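4. Platte, Tisch und Bank: Arbeitsflächen in den Trorkauer Nachlassinventaren

4.1 Quellenlage

Grundlage dieses Abschnitts sind die Nachlassinventare der Stadt Trorkau und der eingemeindeten Vorstadt Plillasmont. Ausgewertet wurden 271 Stücke. Das jüngste stammt aus dem Jahr 1798, danach wechselt die Form der Aufnahme, und die Räume werden nicht mehr einzeln aufgeführt. Die Inventare wurden in der Regel innerhalb weniger Tage nach dem Todesfall angelegt. Ein Schreiber ging mit zwei Zeugen von Raum zu Raum und notierte, was von Wert war. Die Küche steht meist an dritter oder vierter Stelle, hinter Stube und Kammer.

Für die Frage nach den Arbeitsflächen ist diese Reihenfolge wichtig. Fest eingebaute Teile gehörten zum Haus und wurden nicht verzeichnet. Ein gemauerter Herd kommt deshalb kaum vor, ein Dreifuß dagegen fast immer. Bei Platten aus Stein hing die Aufnahme davon ab, ob sie lose auflagen oder eingemauert waren. Yorath hat vorgeschlagen, das Fehlen steinerner Platten in den ärmeren Haushalten als tatsächliches Fehlen zu lesen. Wir halten das für zu weit gegangen. In 14 Fällen liegt neben dem Inventar ein Kaufvertrag über dasselbe Haus vor, und in mehreren davon wird eine Steinplatte genannt, die im Inventar nicht erscheint.

4.2 Stein und Holz nebeneinander

Die Schreiber unterscheiden zwischen »Platte«, »Tisch« und »Bank«. »Platte« ohne Zusatz meint in Trorkau fast durchgehend Stein, in Plillasmont auch starkes Holz auf Böcken. Wo beide Materialien im selben Raum vorkommen, sind sie nach Tätigkeiten getrennt. Auf dem Stein wurde Teig bearbeitet, Butter geformt und Fisch ausgenommen, auf dem Holz wurde geschnitten und gegessen. Die Trennung hat sich in vielen Küchen bis heute gehalten, auch wenn die Benutzer andere Gründe für sie angeben würden. Zu den Materialien vgl. Abb. 3.

Abb. 3: Marmorplatte mit weißer Äderung und brauner Holztisch.
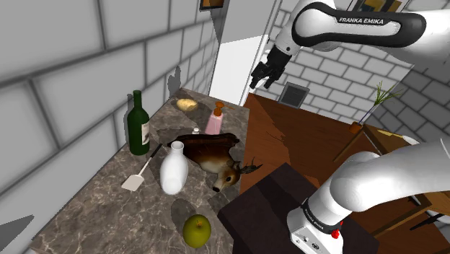 Arbeitsbereich Sachkultur und Wohnen, Historisches Seminar Trorkau

Marmor im engeren Sinn ist in den Inventaren selten. Das Wort »Marmel« bezeichnet jeden polierbaren Kalkstein, gelegentlich auch dunklen Schiefer. Eine sichere Zuordnung ist nur dort möglich, wo die Herkunft angegeben ist. Die Brüche bei Skunen lieferten einen grauen Stein, der in den Rechnungen der Steinmetze als »Skuner« geführt wird und im Preis deutlich unter dem eingeführten Material lag. Er wurde für Fensterbänke, Grabplatten und Küchen verwendet. Bruchstücke gingen an Apotheken, die sie als Reibplatten weiterverwendeten.

Die Bewertung durch die Schreiber folgt einer einfachen Regel: Gewicht und Unversehrtheit bestimmen den Preis. Eine gesprungene Platte wird mit einem Drittel des üblichen Betrags angesetzt, eine geflickte etwas höher. Farbe und Zeichnung des Steins werden nur in den wohlhabenden Häusern am Markt erwähnt, und auch dort nur bei Möbeln der Stube. In der Küche genügte dem Schreiber das Material.

Anders beim Holz. Tische werden nach Baumart, Größe und Alter beschrieben, häufig auch nach der Form der Beine. Ein »alter eichener Tisch mit Kreuzfuß« kostet weniger als ein »neuer tannener mit Lade«. Die Lade scheint den Wert stärker zu bestimmen als die Holzart. Cardoso erklärt das mit der Aufbewahrung von Messern und Löffeln, die sonst an der Wand hingen. Dafür spricht, dass Löffelbretter in Haushalten mit Ladentisch seltener genannt werden. Ein strenger Beleg ist es nicht, denn Löffelbretter waren billig und wurden oft unter »allerhand Hölzernem« zusammengefasst.

4.3 Was auf den Flächen stand

Die Inventare geben den Ort eines Gegenstands nur ausnahmsweise genauer an als durch den Raum. Wendungen wie »auf der Platte« oder »unter dem Tisch« finden sich in mehr als 50 Stücken, verteilt auf wenige Schreiber. Einer von ihnen, der in den Akten nur mit der Initiale L. zeichnet, hat offenbar im Gehen diktiert. Seine Listen springen vom Herd zur Tür und zurück, und gerade deshalb lässt sich aus ihnen eine räumliche Ordnung rekonstruieren.
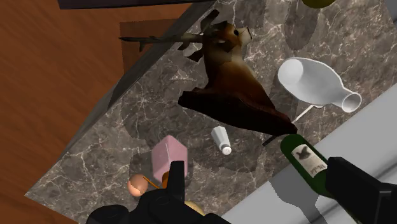 Bei L. stehen auf der Steinplatte vor allem Gefäße: Krüge, Milchsatten, ein Mörser, in Häusern mit Weinausschank auch Flaschen. Glas wird getrennt vom Steinzeug aufgeführt und stückweise bewertet. Auf dem Tisch verzeichnet er Schüsseln und Brot, Letzteres ohne Wertangabe. Lebensmittel gehörten streng genommen nicht in die Aufnahme. Dass L. sie trotzdem nennt, wurde ihm vom Rat vorgehalten, wie eine Randnotiz in der Akte der Witwe Edwards zeigt. Geändert hat er seine Gewohnheit danach nur für kurze Zeit.

Die Akte Edwards verdient auch aus einem anderen Grund Beachtung. Der Haushalt war klein und verschuldet, besaß aber zwei Steinplatten, von denen eine an den Nachbarn verpfändet war. Sie lag weiterhin in der Küche und wurde weiterhin benutzt. Der Gläubiger ließ sie im Inventar mit einem Vermerk versehen und holte sie erst nach der Versteigerung ab. Solche Vermerke sind für Kupferkessel und Betten gut bekannt, für Arbeitsplatten war bisher kein Fall beschrieben. Der Stein war demnach ein Gegenstand, auf den man Geld leihen konnte, obwohl er schwer zu bewegen und im Wiederverkauf wenig gefragt war.

4.4 Böden und Abstände

Küchenböden werden in den Inventaren nicht genannt, wohl aber in den Bauakten. In der Innenstadt überwiegen Ziegel und Lehm. Dielen sind in der Küche wegen der Brandgefahr lange untersagt und tauchen zunächst in den hinteren Teilen des Raums auf, abgesetzt durch eine Schwelle. Wo Dielen lagen, rückte der Tisch vom Herd ab. 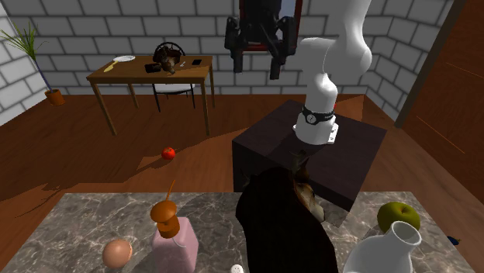 Der Abstand zwischen Tisch und Feuerstelle ist in zwei Streitfällen überliefert. Beide betreffen Plillasmont, und in beiden verlangte der Nachbar, dass der Tisch ganz aus der Küche entfernt werde. Der Rat entschied im ersten Fall gegen den Kläger und ließ den zweiten liegen. Die Begründung des ersten Entscheids nennt den Tisch »ein bewegliches Ding, so man des Abends beiseite stellt«. Die meisten Tische dieser Zeit waren aber so gebaut, dass eine Person allein sie kaum heben konnte. Entweder kannte der Rat die Verhältnisse schlecht, oder er wollte die Sache beenden.

Für die Steinplatten stellte sich die Frage nicht. Sie lagen in der Regel an der Wand, möglichst nahe am Fenster, und blieben dort über mehrere Generationen. Bei den heute noch erhaltenen Stücken ist die Vorderkante oft stärker abgenutzt als die Fläche. Ob das vom Arbeiten im Stehen herrührt oder vom Schleifen der Messer an der Kante, lässt sich am einzelnen Stück nicht entscheiden. Die Schleifspuren müssten unter Streiflicht mit denen an Türstürzen und Brunnenrändern verglichen werden, an denen das Messerschleifen für Trorkau durch Verbote belegt ist. Ein solcher Vergleich steht noch aus. Die Maße der erhaltenen Platten und ihre heutigen Standorte sind im Anhang verzeichnet.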